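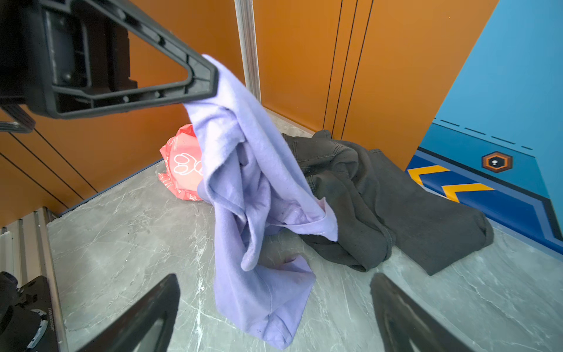 4.2 Changes in the sorting task

Before the cell was installed in January, sorters at the Salcedo site picked each item out of a mixed pile by hand. The work now starts with the gripper, which takes one piece at a time, and the sorter decides only where it goes. Soft goods remain the hardest load. Figure 2 shows a lavender cloth held at the gripper, with a crumpled plastic bag and a dark fabric item on the floor of the cell. Of the 20 sorters interviewed, 5 said they missed handling the fabric themselves.

Figure 2. Cloth held during a pick.
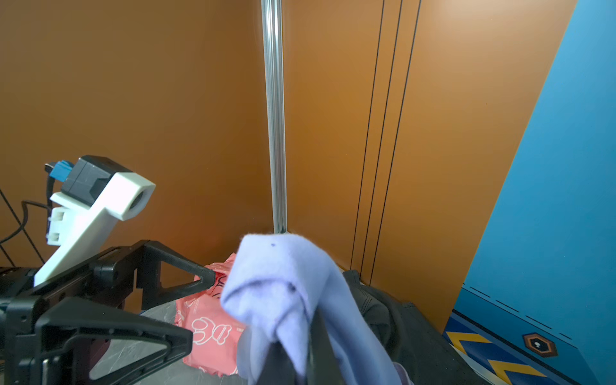
4.3 Shift length and breaks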